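Vorkov lab notes | Index | Rigs | Datasets | Prev | Next

January, 4:10 pm

Pick set for Lalon, yellow block only. 70 demos this session, total now 1134. Threw out 7, bad timestamps. Wrist cam focus still soft, relief on the front face is mush, Pruritz wants it readable. Try the other lens tomorow. Keep start poses varied!! Abou Jaoude split at 400, dont touch.

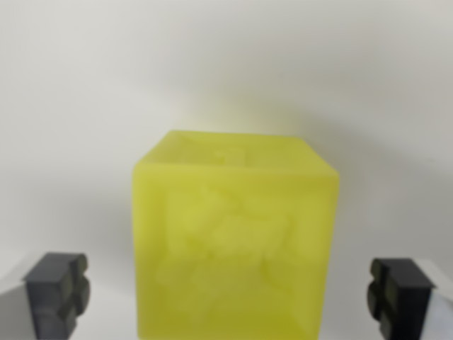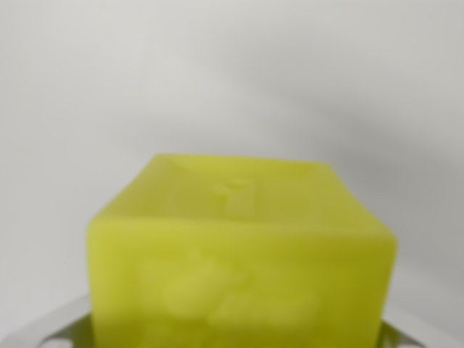

Wrist cam, yellow block, both soft.

Contact: Vorkov lab desk | © Vorkov | Back to top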